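ピッキング工程自動化プロジェクト 進捗のご報告

提出日 2026年7月1日
クロークハム事業所 業務改善室 ウッラ・イサクソン

ゲヴィス基金のみなさま、いつも温かく見守ってくださり、ありがとうございます。前回のご報告のあと、お伝えしたいことがたまってしまい、少し長くなりますがお付き合いいただければ幸いです。

まず、仕分けの試験について。小物の取り出しをロボットアームに任せる試みは、作業台での試験を始めてから7週目に入りました。この期間の取り出し試行は2,876回で、そのうち617回は途中で人が手を添えたり、やり直しをさせたりしています。正直に申しますと、春に計画書を書いたときの私は、もう少し楽観的でした。ただ、やり直しの記録を一件ずつ読んでいくと、苦手な品物の傾向がかなりはっきりしてきまして、担当のゴンサロ・エレーロさんはむしろ機嫌よく、毎朝その一覧を印刷して机に貼っています。

難しいのは、やはり透明なものと、品物同士が寄りかかっているときです。箱の隅に寄ってしまった品物も、壁が邪魔をして指の入れ方に迷うことがあります。人の手なら無意識にちょっとずらしてから取るところを、機械には「先にずらす」という動作として教えなければなりません。この「ずらし」の手順は先月から試していて、まだ安定したとは言えませんが、手応えはあります。

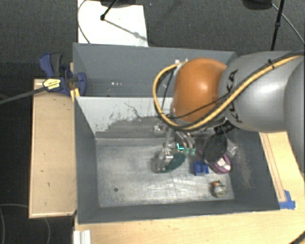

さて、基金のみなさまがいちばん気にかけてくださっている、働く人の側のお話です。仕分け班のみなさんには、計画の段階から「人を減らすための試験ではありません」とお伝えしてきました。それでも最初のうちは、やはり空気が少し硬かったように思います。班長のボニファシオ・ロサーノさんが、休憩のたびに若い人を連れて試験を見に来てくれるようになり、そこからずいぶん変わりました。「その向きでつかむと落とすよ」と横から教えてくださるのですが、これが本当によく当たるのです! いまでは週に一度、班のみなさんから助言をいただく時間を正式に設け、もちろん勤務時間として扱っています。

仕事の中身も少しずつ動いています。これまで同じ姿勢で取り出しを続けていた方のうち、希望された方には、例外品の判定と記録の読み合わせをお願いするようになりました。肩が楽になったという声をいただく一方で、画面を見る時間が増えて目が疲れる、手を動かしているほうが性に合う、という声もあります。後者の方には元の持ち場に戻っていただきました。どちらを選んでも賃金の等級は変わらない取り決めで、この点は人事のマルゴー・ルフェーヴルさんが粘り強く整えてくれました。

研修については、全部で200時間の枠をいただいております。アームの止め方と再開の仕方、困ったときの連絡の順番、といった基本の部分は班の全員が受け終えました。次は動作の教え直しを自分たちでできるようにする段階ですが、教材の言葉が技術者寄りで読みにくいとのご指摘があり、いまイグナシオ・アランダさんが現場の言い回しに書き直しているところです。半分ほどできた原稿を私も読みましたが、前よりずっと親しみやすくなりました。

遅れている点もお知らせしなければなりません。グラッソ社にお願いしている指先部品の交換品が届いておらず、やわらかい品物の試験は後回しになっています。また、ギロー倉庫への展開は、計画では夏の初めに下見をする予定でしたが、先方の棚替えと重なったため、8月に改めました。予算の総額に変更はありません。研修の教材費が少し足りなくなりそうですので、交通費の残りから充てさせていただけないか、別紙でご相談申し上げます。

次回のご報告までに、ずらし動作の結果と、班のみなさんへの聞き取りのまとめをお届けする予定です。聞き取りは無記名で行い、厳しいご意見もそのまま載せるつもりでおります。下見にご同行いただける方がいらっしゃいましたら、ご都合のよい日をお知らせください。昼食は事業所の食堂でご用意いたします。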